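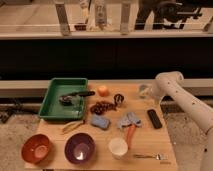 Tanko Akande wrote under last month's listing that it never said whether the planner is ours or licensed. It is ours, and the description has been corrected.

Motion Planning Engineer (C++), Manipulation
Flotum — full time, on site
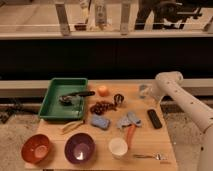 160 words · 1 min read

Flotum builds control and planning software for single-arm tabletop manipulation. The open position is on Grallar, our motion planner.

You will own collision checking in clutter: bowls, a spoon lying flat, a clear cup near the back of the table. Transparent objects are a known weak point of Dika, our perception module, and the planner has to accept uncertain poses from it.

Current work
Grasp ranking for thin objects
Replanning when an object pose changes mid-motion
Regression tooling — the suite has 47 recorded table layouts

Required
2 years of production C++
Working knowledge of inverse kinematics and sampling-based planners
Python for test scripts

Experience with point cloud filtering is useful. A degree is optional.

The process is 2 interviews and a short code review. Send a resume and one code sample to the Benítez office by 2021-06-10.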